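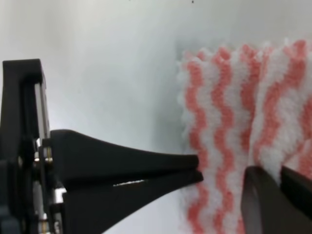

Baltasar Calvo reckons a checklist like mine is wasted effort before the purchase order goes in, and that I should wait until the new arms are bolted down and inspect those instead. Fair enough, Baltasar, but I want to know what I'm replacing before I ask for the money! So I did the full walk-around on the two-arm towel cell on Friday, July 5, 2024, with a coffee in one hand and the Omoregie quote folded up in my back pocket, and my comments are below, item by item, in whatever state they were in when I typed them up.

PRE-PURCHASE INSPECTION, TOWEL HANDLING CELL
Marked OK, WATCH, FIX or BUY. Anything marked BUY goes on the budget sheet.

1. Gripper fingers, wear and damage
Result: WATCH
Comment: The long tapered black ones. I ran a thumbnail down both faces on each pair and found no cracks, but the tips have lost a bit of bite compared with the spare set in the drawer. On flat cotton you'd never notice. On the fluffy stuff, like the red and white wavy towel we use for trials, you want a tip that closes properly on a tuft at the edge. Good for another season, I'd say, but see item 11.

2. Finger closure, tip to tip
Result: OK
Comment: Paper strip test, both arms. Strip held at the tips every time. Don't worry if there's a sliver of daylight further back along the fingers, these ones do that and it's the tips doing the work.

3. Screws and brackets at the wrist
Result: FIX
Comment: One screw on the left arm turned under finger pressure, which I did not love. Nipped up and paint-marked on the spot, and I went over the others while I had the driver out. Could whoever does the next round please check the paint marks before power-up? Takes a minute.

4. Rail at the gripper
Result: WATCH
Comment: Lint, lint and more lint. It gets in behind the plates and packs itself down like felt. I got most of it with the soft brush and a vacuum nozzle. No compressed air please, it only blows the fluff deeper (I learnt that one the expensive way back in June).

5. Cabling and strain relief
Result: OK
Comment: Nothing rubbing. The tie nearest the right wrist is on its last legs and I've put a new one beside it, so cut the old one when you're next in there.

6. Emergency stops
Result: OK
Comment: All pressed, all latched, all reset. The one on the far side is still awkward for anyone shorter than me, and I've asked for it to be moved as part of the new install. Both suppliers were told, only Omoregie put it in the quote.

7. Guarding and access gate
Result: FIX
Comment: Gate interlock works. The hinge has dropped so you have to lift the gate to latch it, and people will get sick of that and start leaving it ajar. Packing washer ordered.

8. Pinch points with both arms on one cloth
Result: WATCH
Comment: My biggest worry, and the reason I don't want to go cheap. With one gripper up at the edge of a towel and another working low on the same piece, there's a gap between them a hand would fit into very nicely. Nobody reaches in while the drives are live, full stop. The Cuven package includes a scanner for that side, the Omoregie one has it as an extra.

9. Work surface
Result: OK
Comment: Light-coloured surface, wiped down. Keep it that way. A few specks don't matter much, but oil does, and it shows up on white towelling like you wouldn't believe.

10. Signs and lockout tags
Result: FIX
Comment: Tags fine. The sign at the gate has faded to a sort of pale custard colour and needs replacing. Cheap, so it's coming out of the everyday account.

11. Spares on the shelf
Result: BUY
Comment: Serkesia want $216 for a set of fingers, and I'd like 2 sets in the cupboard before we change over, so we're not limping along if the delivery slips. Yes, I know we're replacing the cell. Deliveries slip.

12. Guarding upgrade
Result: BUY
Comment: $1540 for the scanner if we go with Omoregie, plus allow $100 for a new mounting plate, which they'd left off and had to be chased for. Add it to their price before you compare the totals!

Notes for the budget meeting

Baltasar did come back to me on one more point, asking whether we could look at Faka as a third quote. I'm happy to, as long as they can answer items 6 and 8 in writing. A cheaper arm with no plan for the far side of the cell is no use to me, and I'd be the one standing next to it.

My leaning at the moment is Cuven, mostly for the guarding, though their training days are fewer than I'd like and I'm still haggling. If the numbers don't stack up this year, I can live with the current cell provided items 3, 7 and 10 are closed out and the spares are bought regardless.

Re-inspection once the gate hinge is done. Sheet's on the clipboard by the door, initial it if you touch anything.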